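Boards > Storage & Surfaces > Tabletops > Wicker tray basket on a white top: scuffing

**dovetail_217**
Posted 7:40 am

Looking for opinions on marks under a woven basket. The table is a white melamine top from Stusta, four years old, used by two kids and whoever else sits down. The basket is rectangular, rounded corners, braided rim, bought from Verbeke in August. It holds whatever gets left on the table at the end of the day and gets slid back against the wall before dinner.

Since the basket arrived I have more gray smudges and short scuffs than before. Melamine eraser takes off the smudges. The scuffs stay.
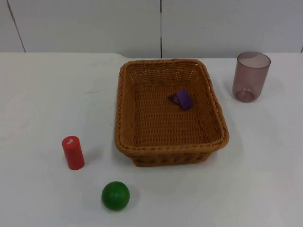 Sliding distance is short, maybe a forearm's length, two or three times a day. Load is light: a cup, a ball, small toys. I would like to keep the basket and stop the wear. Felt pads do not hold on weave. I tried four and lost three in a week.

12 likes

**kerfline**
Posted 8:05 am

Two different problems. Gray smudges that come off with an eraser are transfer, usually from metal or dark rubber. Reed does not leave gray. Look at what else gets dragged over that surface.

The scuffs could be the basket. Woven bottoms pick up grit and hold it between the strips. Turn it over and tap it on dark paper.

**oslo_bench**
Posted 8:31 am

Disagree on the reed. Cut ends on the underside are hard enough to dull a cheap top by themselves, grit or no grit. Run a nylon stocking over the bottom. Wherever it snags, trim the end flush with side cutters and go over it with 220 paper.

5 likes

**kerfline**
Posted 8:44 am

Melamine is harder than any reed. You can burnish it, so you get a shiny track, but you will not cut it. If a fingernail catches in the mark, something mineral made it.

**dovetail_217**
Posted 12:10 pm

Did the paper test. Visible sand, a fair amount. Did the stocking test too: snags in two places near one corner. Fingernail catches in some marks and slides over others.

**oslo_bench**
Posted 12:26 pm

So both.

**kerfline**
Posted 12:30 pm

The ones that catch are the sand. The rest I would call burnishing, and you can ignore it.

**mplank75**
Posted 1:52 pm

Vacuum the weave from the inside with a brush head, then from the underside. Do not wash it. I soaked one to get the dirt out and the floor sagged when it dried, so then it rocked on the table and marked a worse line than before.

For the underside: Plarno cork sheet, 2 mm, cut one strip per short side, stitched through the weave with waxed thread. Adhesive fails on reed for the same reason your pads did, too little contact area. Mine has been on for 56 weeks.

9 likes

**tinshelf**
Posted 2:15 pm

Cork traps grit as well. I would skip all of it and put down a Nullent mat, or pick the basket up when moving it. It weighs nothing.

**dovetail_217**
Posted 2:33 pm

Picking it up works when I am the one moving it. I am one of four. A mat covers the part of the table we draw on.

**mplank75**
Posted 2:50 pm

Cork traps less than open weave and you can wipe it. Check it monthly.

**dovetail_217**
Posted 6:18 pm

Ends trimmed, basket vacuumed, cork ordered. I put a pencil tick beside the three worst scuffs and will compare in a month. If there are new ones I will try the mat at one end of the table only.

**tinshelf**
Posted 6:41 pm

Pencil will be gone by tomorrow if anyone wipes that table. Use tape.

537 views · 12 replies · 3 shares

Related threads
Lifting heat rings from a laminate counter
Braided rim coming loose at the corner, glue or stitch?
Cork or felt under ceramic planters
Verbeke baskets: size chart does not match
White tops and pencil marks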